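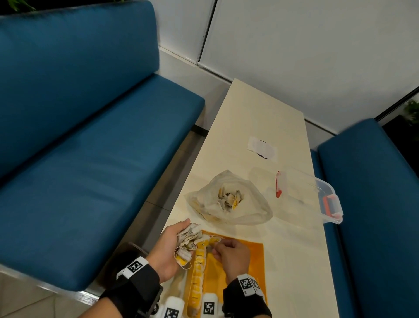 Märta Tveit objects that a handout on automation should begin with the jobs and leave the machines for later, since the staff who read it will look for their own work first. The point is accepted, and the order of this section has been changed to suit.

Unit 4. Small manual tasks and the automated workplace
Revised 6/29/21

4.1 The case
Petbridge is a catering supplier with a packing room at Brerumton. Sealed goods arrive on pallets and are moved by conveyor. Loose and linked goods, tea bags among them, are still separated and sorted by hand. The firm has 21 people on this work and plans to pass part of it to a two-armed cell, known on site as Nister.

4.2 Why handling of this kind is automated late
A rigid carton keeps its shape when gripped. A string, a paper tag or a strip of joined packets does not. The position of one part depends on how the rest is held, and it changes with each pull. Three properties matter for the cell:
(a) strings cross and hide one another, so a camera sees only part of the bundle;
(b) the force needed to part two packets is close to the force that tears one open;
(c) the two hands have different duties, one holding and one working, and they exchange these duties often.
Property (c) is the usual cause of long cycle times.
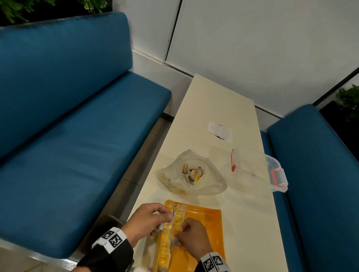
Reading time for the remainder: 2 minutes

4.3 Division of the task
With a linked strip, one hand can steady the upper part while the other works lower down. A task analysis should record each grip, each change of grip and each pause. Pauses are to be kept in the record. A worker who stops is often checking something, and the check must be given to the cell or left with a person.

4.4 Effects on staff
In the Petbridge plan, 13 posts stay at the bench and the remainder move to loading, fault clearing and inspection. Training for the new posts takes 45 hours. Points for the seminar:
- Fault clearing comes in short bursts. The worker waits on the machine, where before the worker set the pace.
- The items left for people are the tangled and damaged ones. Output per person falls while difficulty rises, and piece rates have to be reviewed.
- Bench skill is lost if it is not used. Mathew, the rota system at Brerumton, returns each inspector to the bench for one shift in every four.

4.5 Reading and written work
Read the Petbridge task sheets before the August session. Submit a grip record for one two-handed task from your own workplace, with a note of almost 135 words on which steps you would leave with staff.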